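Filed under: Software / Grasp Planning / FAQ

Drulus FAQ: the questions I get most

I'm Apinya Wiriya, and I look after Drulus, the grasp planner we build at Druvora. Last updated March 13, 2020.

What does Drulus do, in plain words?

It looks at the view from the wrist, decides where two fingers should close, and tells the controller how to get them there. It doesn't build a map of the room or choose which job comes next. You'll want Flollidau for that, and the two talk to each other just fine.

Why do you test on plastic bags so much?

They break everything! A clear bag has no fixed shape, it shines in odd places, and the table shows through it. My old edge finder would happily pick a wrinkle and call it a corner.

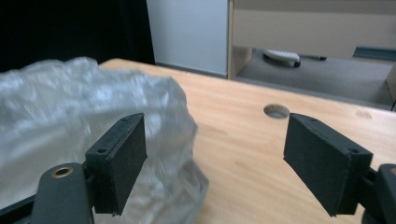
The planner now scores lots of small patches and keeps the 10 best. If none of them scores well enough, it backs off and asks for another view. I'd much rather wait a moment than squeeze thin air.

How much data do I need for a new kind of object?

Our bag model was trained on 3,000 short clips, but please don't let that scare you off. If you start from our weights, I've had decent results with 282. Mix up the lighting and the starting position of the fingers — that helps more than piling on near copies.

My fingers close too early. What did I break?

Probably nothing. Check the finger width in your config first (it's in millimeters, and yes, people type centimeters, me included). Then check that your camera and gripper logs share one clock.

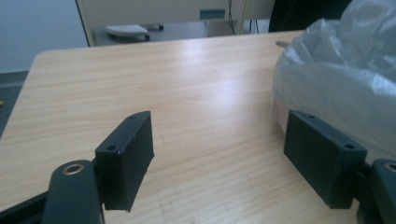

If the clocks match and it still happens, turn on the replay viewer and step through the approach slowly. Watch the "close" score. When it jumps up and down between steps, raise the smoothing a notch and try again.

Does it run without a graphics card?

Yes, just slower. Suksawat, our little test runner, has no card at all and gets through its whole set every night.

When is the next release?

July, if the new depth filter behaves. Ticket 382 is the one to follow — please add your logs there, even the ugly ones.

This site uses cookies to remember your settings. Accept / Manage

Related
Setting up Flollidau with Drulus
Reading the replay viewer
Clock sync for wrist cameras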